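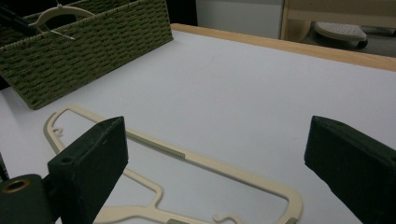 Gripper pair at the hanger table, May.

Spent the morning on upkeep for the hanger grippers. Short thread on how we set them up at Drustetti.

First, jaw gap. We open the jaws to 30 mm and lock the stop there. At 25 they catch the ribbed strip on the way in. Somebody had ours back at 28, so I reset it and marked the stop with paint pen.

Second, the jaw faces. Wipe them, let them dry, then press with a thumb. If a corner lifts, replace the whole face. Gluing down one corner lasts a day at most.

Third, screws. I go around the body with a hand driver, snug only. The small ones near the jaw strip easily and Makthorpe takes two weeks to ship more.

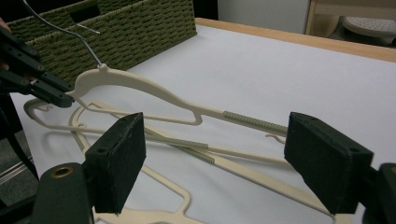

Heather Treloar
Gripper maintenance tech, Drustetti

Grab point is the neck, just under the wire hook. If you take a hanger by the shoulder it swings, and then the second gripper has to chase it.

Hangers lying on top of each other are the hard ones. The little accessory hooks catch on the bar of the next one down. Lift slow and level until it's clear.

Log from the last check: 202 picks, nearly all fine. The bad ones were slips, and they went away after I changed the left face.

Still to do: new faces for the spare pair, and the Aderau gauge needs to go back in its drawer. Whoever has it, please bring it by before 4.

Next check is at the end of the month. Same list, plus the cable clips.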